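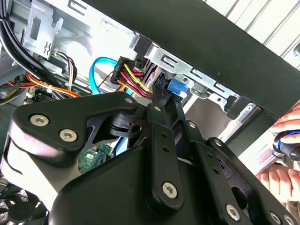 *Wrist cam, PC case on the bench. Lekilix gripper reaching in at the power connector.*

## Monday — Lekilix gripper, trial unit, cable work

Trial unit is ours until the end of September. Gebhard wants a yes or no before then, with a list of what we'd need changed if it's a yes. The question is whether it can do connector work inside a desktop case well enough for the Pristano teardown job, or whether we stay with the two-finger Losden and keep doing the cables by hand.

Price as quoted is 3,250 for the gripper with wrist plate and camera bracket. Spare finger set is 125. Oprea will do the service contract but only on a yearly basis, and Joaquín is still waiting for their terms in writing.

### Setup

- Arm at half speed, force limit at the vendor default to start with
- Side panel off
- Blinds behind the bench still let in too much light. Exposure locked by hand, auto kept hunting every time the wrist turned
- Ashwin on the stop button

### Notes from the morning

Reach is fine. The linkage is long enough to get the tip down to the connectors without the housing touching the cage rail, as long as we come in on the diagonal. Straight down does not work, the housing meets the case panel first. Saved the diagonal approach as pose 4.

The view is the problem. At working depth the gripper covers most of the lower part of the picture, and whatever is below the drive cage is hidden behind the plates. The blue SATA cable and the wires next to it stay visible most of the way in, so those can be used as landmarks. Anything lower we'd be doing blind. Dariusz thinks a bracket offset to the left would fix most of it. Vendor bracket has only the one position.

Grip on the black power connector: holds well once it's square. If it comes in tilted it takes the wires along with the body, and then we are pulling on the wires, which we can't have on anything Pristano wants back in one piece. Dropped the force limit two steps and it was better. Left it there.

Thin wires are worse. The fingertips are too broad to separate one lead from a bunch. Tried it on the loop near the metal panel and stopped after it caught two at once. I would not sell this as a gripper for loose wiring. The brochure sort of does.

### Hardware

Lots of exposed hex-socket screws on the plates. Good for service, everything comes apart with one key. Less good inside a case, where the heads can catch on a cable on the way out. Lino had one snag on retract, no damage. He suggests low-profile heads or a sleeve over the central link. I'd take the sleeve, it can be swapped when it gets dirty.

Data sheet gives a pivot check every 2,000 cycles. Asked the vendor if that holds for side loads too, because prying at a latch is nearly all side load. The answer was up to 1,000 in that case — fine for us, but it needs to go in the service contract with Oprea or they'll bill it as extra.

### Where this leaves us

Leaning yes for connectors and latches, no for loose wires. Still to do:

- [ ] Offset camera bracket, printed first, metal if it works (Dariusz)
- [ ] Repeat the connector pulls with the lower force limit, log the tilt on each one (me)
- [ ] Sleeve for central link (Lino)
- [ ] Same case with the Losden, same poses where it can reach (Ashwin)
- [ ] Ask whether a narrow fingertip exists or is planned (Joaquín)

Force settings are saved under pose 4. Please don't overwrite the vendor default, we need it for the comparison.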